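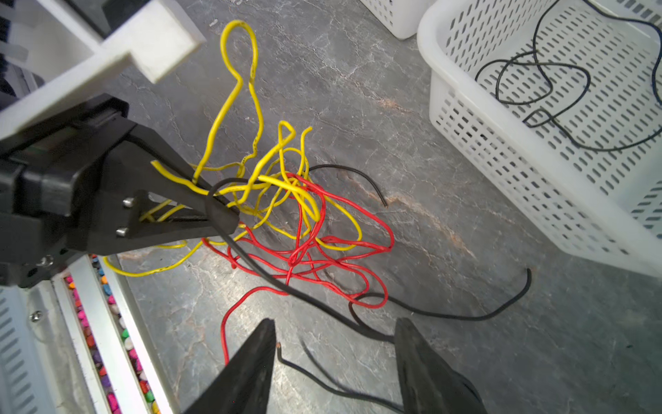 **Figure 3.** Yellow, red and black insulated wire, tangled.

### 3.2 Sorting of household wire before recovery

Loose wire reached the Flastside depot mixed with other small metal waste. We followed 34 households in the Stenda district over six weeks in November and December. Each household received one bag for wire and one for all other metal. Bags were weighed on arrival, and the wire was separated by hand into single-core, multi-core and unknown — the last group covered pieces whose ends were too worn to inspect.

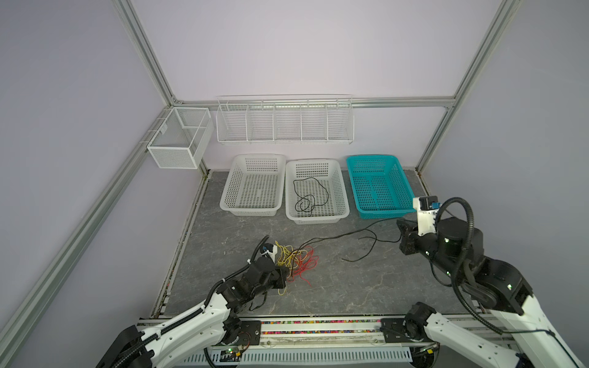 Sorting time depended more on how the wire had been stored than on its weight. Bags filled with coiled lengths took almost 60 percent less time per kilogram than bags of knotted wire. Insulation color was recorded but did not predict core type, in line with the earlier survey by Georgiou at the Kusness site.

Six bags were excluded because they had been opened and repacked before weighing. Cutting knots was allowed only after two minutes of untangling by hand. Short offcuts produced this way were weighed with their parent bag and are included in Table 2.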